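Posted in: Project updates / Automation / Safe working

Progress report to Kastix: good practice rules for table-top robot arms
Prepared by Glenys Tapley, Civness
Jul 5, 2025

The second stage of the work is finished and the draft rules are now in daily use at our Brennan site. They cover three things: how the table is set out, where people may stand or reach while the arm is live, and what is written down after a stop. The first draft, sent to you in February, ran to 149 clauses. Operators told us it was too long to use at the bench, so we have cut it to 80 and moved the rest into a reference annex.

The main change is to the section on laying out objects. The old wording asked for "adequate clearance", and each shift read that differently. The new wording says that items may stand close together if the task calls for it, but the operator must agree the approach path before the arm moves, and part of the table must be kept clear for setting down. Household goods in their ordinary packaging are allowed. Open liquids and glass are not.

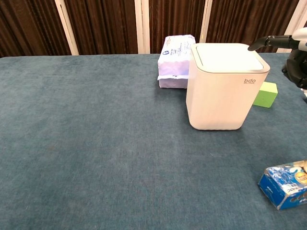

Gripper over the rear corner of the white container, with the open part of the cloth to the left.

Clive Inskip has run the operator training. So far 19 people have completed it, and two more are booked. The session takes half a day and ends with a practical check on stopping the arm, entering the work area and restarting. Most of the questions were about restarting. The draft let anyone at the bench do it, and we have changed this so that only the person who signed the start sheet can restart, or a named deputy.

Two matters are still open. Starnik has asked for a lower speed limit when the gripper is near lidded containers. We agree in principle, but want to test it first - the slower setting can add up to two minutes to a task and we do not yet know if operators will keep to it. The other is the stop log. Entries are being made, but the cause is often left blank. Clive is redrafting the form with a short list of causes to tick.

Spending is within budget, apart from printing, which went over when the clause numbers changed. We are not asking for extra funds.

Next we will finish the speed tests, issue the new log form and send you the revised text for comment. We would like your view on the restart rule before then, as it affects staffing on the late shift.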